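Whiteboard Cleaning and Other Workshop Tips: What We Learned from 200 Wiping Recordings

By Kauko Eskola

7 March 2018

Print this page | E-mail this page

We use cookies to remember your settings. By continuing to read you accept this.

Many readers know this column for tips about glue, drawers and sharp knives. This time I write about wiping. For the last winter I have helped in a small study, called Penderel, where we try to teach a robot arm to clean flat surfaces in a home or a workshop. The method is simple to explain. A person does the work with two hand-held grippers, the movement of the grippers is recorded, and the robot learns from the recordings. No robot is needed while the person works.

I want to give you the result, and also the tips which came out of it, because several of them are good for a human with a cloth too.

Start with the surface lying flat, if you can. Most people clean a whiteboard where it hangs, and then the dirty liquid runs down and leaves stripes. We put ours on low legs and treated it as a table. The person stands close to the long edge, with the stomach almost touching, and keeps both elbows a little bent. If you must stretch to reach the far side, walk around to it.

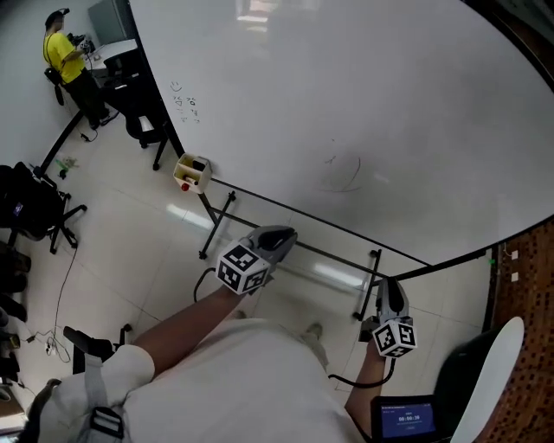 Set a timer before you begin. In our first recordings the wipers did not know how long they had worked, and they became fast and careless toward the end. With a timer in view they kept an even speed. For a board of our size 50 seconds was enough for one pass. My wife now uses the same rule for the kitchen counter, and she says that she presses less and cleans better.

Old marker lines should be softened first. Draw over them with a fresh dry-erase marker, wait a moment, and wipe both away together. This is an old trick, but I was surprised how well it goes with marks that stayed since December. Try it in a corner first. If the color goes into the surface, the coating is worn, and more rubbing will only make it worse.

Now the part about the research. We compared two ways of wiping: small circles, and long straight strokes which overlap by half the width of the cloth. Each way was recorded 100 times, so we had 200 recordings in all. Then the robot was trained on each set separately and had to clean 50 test boards per set. With the straight strokes it left a clean board 47 times. The circles were clearly weaker — the arm liked to make a beautiful circle in the middle and forget the corners.

The people forgot the corners as well. When I looked through the recordings I saw that the circle wipers almost never touched the last hand-width of the board. The robot did not invent this mistake, it learned it from us. So the tip is: corners first, then the edges, then the long strokes in the middle.

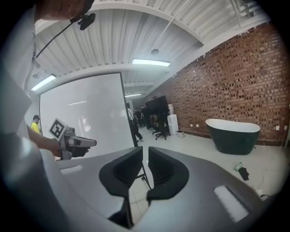 The second tip from the recordings is about the two hands. Let one hand hold and the other hand work. When both hands move at the same time, the board shifts, and you press harder to correct it, and it shifts again. In our better recordings the left hand stays still near the edge for most of the pass. The same is true for a cutting board, a baking sheet or a loose shelf. A damp towel under the board helps if the legs are slippery.

Third, look after your cables. Anyone who uses a corded sander or a vacuum cleaner knows the problem. Lead the cable behind you, over the shoulder or past the hip on the side you are not going to turn to. We lost several good recordings before we agreed on this, and now it is the first point on our list:

Cable behind the body.
Timer at zero.
Pens and cloths in reach, never on the surface you clean.
Corners, edges, middle.
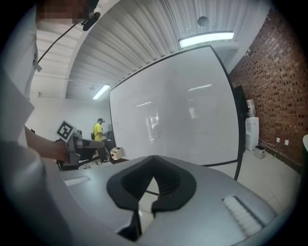 About cloths: we tried two sorts, a thin one from Garrido and a thicker one from Pitow. The thick one took more ink, but it folded under itself when it was held by the gripper fingers, and then there was a dry line in the middle of the stroke. I have the same trouble by hand with thick cloths. Fold it in four before you start and turn to a fresh side after each pass — then it behaves.

Our next test is with stove tops, which have knobs and are more difficult. A reader in Sikov asked if the method works for windows. We have not tried it yet. I would guess that the long strokes stay good, from the top down.

Would you like more tips like these? Sign up for our free newsletter. You can unsubscribe at any time.

Print this page | E-mail this page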